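Neuordnung der Küche: Arbeitsfläche und Kühlbereich

Prindton, 2020-05-06

Im April wurde in unserem Haushalt beschlossen, die Küche neu zu ordnen. Den Anstoß gab Siwan Vaughan, die für die Einkäufe zuständig ist und den Platz für Getränke seit Längerem beanstandet hatte. Künftig gilt: Auf der weißen Arbeitsfläche verbleibt nur, was am selben Tag gebraucht wird -- alles Übrige erhält einen festen Ort.
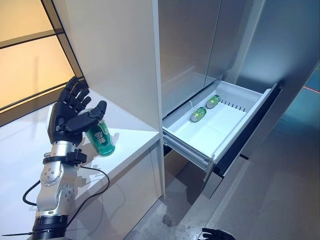
Wie lange darf eine Getränkedose im Gefrierfach liegen?
Höchstens 28 Minuten; dieser Wert gilt bei uns für Dosen mit bis zu 500 Millilitern, danach sind sie in den Kühlschrank umzuräumen.

Die Gefrierschublade bleibt im Übrigen dem Gemüse und dem Brot vorbehalten. Vorräte werden mit dem Datum des Einfrierens beschriftet und nach hinten einsortiert. Die Arbeitsfläche ist abends mit einem feuchten Tuch abzuwischen -- auch am Fenster, wo sich der Staub zuerst zeigt. Über die Oberschränke wird gesondert berichtet.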